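Write the stop rule before the pick rule

Most of the written rules I have been handed for robot work on electronics start with what the robot should do. Pick up the module, pull the card, set it in the tray. The part about when it should quit comes on the last page, if there is a last page. I think that order is wrong, and I think it is the main reason so many teardown cells end up with a bin of cracked boards beside them.

I have spent six years on the bench side of computer refurbishing, the last two of them at Storkis, where arms do a share of the disassembly. Before that I wrote work instructions for people. A person with a screwdriver brings a lot to the bench that never gets written down. When a card does not come out, she stops pulling and looks for the latch. She does it without being told, so the instruction sheet can say "remove card" and get away with it. Give the same two words to an arm and you have told it almost nothing.

The usual answer is a force limit. Set a number, and if the wrist feels more than that, the arm backs off. Force limits are good and every cell should have one. But a force limit is a guard for the worst case, and people treat it as if it were the procedure. A card held by a latch and a card held by a tight slot can feel much the same at the wrist for the first moment. By the time the number is reached, the slot may already be lifting off the board. What you want is a rule that says the arm does not pull at all until the latch has been checked.

At Storkis we went through our own log last winter. Out of 1262 attempted card and memory removals, 75 ended with damage that made the board unsaleable. I read all 75 entries. The bulk of them had the same shape: the arm had started a pull with something still fastened. In most of those the force limit had worked exactly as set. It just came in after the harm was done.

So my first proposal is dull. Every removal step should open with its stop conditions, written in the same kind of language as the step itself. Retention latch not confirmed open: stop. Cable crossing the path of the part: stop. Screw still in the bracket: stop. After those lines, and only then, the instruction to pull.

My second proposal is about who is allowed to change the rule. In a busy week there is always pressure to widen a limit so the arm stops asking for help. I have done it myself, on a Sunday shift, with a pallet waiting. It was a bad habit, and what made it easy was that the limit lived in a settings screen and the rule lived in a binder. They should be one document. If the setting changes, the line in the rule changes with it, with initials and a reason. Mackay does this on the line that feeds us, and their people complain about it, and their scrap rate is lower than ours.

The third is about what counts as a finished attempt. Our old sheet had two results, success and failure. An arm that stopped and called a person went down as a failure. You can guess what that did to everyone's feelings about stopping. We split it last spring into removed, stopped, and damaged, and "stopped" no longer counts against the cell. Asking for help went up that month and has stayed up. I am told this looks bad on the dashboard that Collix sells, which only has room for two results. Then the dashboard needs another column.

There are fair objections. Stop rules slow the work. On our cell a memory module that took a few seconds now takes longer, because the arm has to look at each end of the slot. A card takes longer again. If you run on thin margins, and refurbishers do, that time comes out of something. I don't have a clever reply to this. I think the boards we keep pay for it, but our volume is small and a bigger shop might find otherwise.

Another objection is that machines differ too much for a written list. An office desktop and a tower workstation have little in common inside, and a list long enough to cover both will be ignored. I agree with half of that. The list should be short and should belong to the part, with a separate page for each class of case. Graphics cards get one page. Memory gets one page. Processor sockets get a page with a very large heading, since an open socket is the easiest thing in the whole machine to ruin and the arm should keep well clear of it on every path, even when its job is somewhere else on the board.

That last point gets missed a lot. Good practice is mostly written around the part being handled. The gripper is wide, though, and it passes over plenty of things it has no business with. A workstation with a Quadro card between its slots, a thin red-and-black wire looping down to a two-pin header, and a CPU socket standing open has several ways to go wrong before a finger touches the card at all.

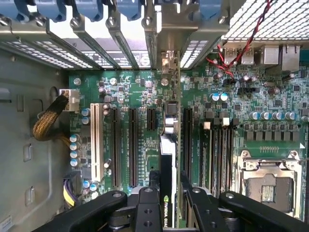 Lorna Geddes read a draft of this and disagreed with the order. In her view the path should come first, ahead of both the stop rule and the pick rule, and an arm should not be allowed over an open case until somebody has marked the areas it must stay out of. She would also have the socket covered before any other work starts, and she thinks leaving that to the path planner is asking for trouble. Stop conditions, she wrote back, only help once you are already somewhere you might not want to be.

I have gone back and forth on this. Covering the socket is simply right, and I have added it to our sheet. Marking areas by hand for every case model is a lot of work, and I suspect it would be skipped the first week anyone was out sick. For a shop that sees seven models all year it makes sense. We see far more than that.

Mosutine has a draft guide going around to its repair partners for comment until September. It puts the stop conditions in an appendix. I have sent in a request to move them to the front of each step, and I would ask anyone who runs a cell to read the appendix and do the same.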